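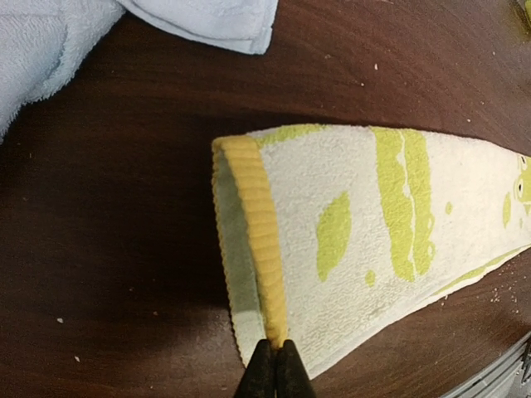 Towel week at the Ernum robotics club! I've been looking forward to this since June, when we picked cloth folding as our summer project, and I still can't believe how much fun a heap of towels can be.

We're using the green printed one with the yellow trim a lot, mostly for corners. The gripper closes on the end of the trim and then the arm has to work out where the rest of the cloth went (harder than it sounds, trust me). Blue ones are next on my list – no print on those for the software to latch onto.

Our log is up to 141 tries now, and we want almost 2000 before the Prelbridge meet. Each team there gets 20 minutes and two towels it has never touched before. Yikes! The Dukmont team did napkins last year and they were so smooth about it.

My job this week is the grip force setting, which I keep nudging up and then back down again. I'll post the numbers once I've cleaned up my spreadsheet. Bring a towel if you're coming to the next session, the older the better!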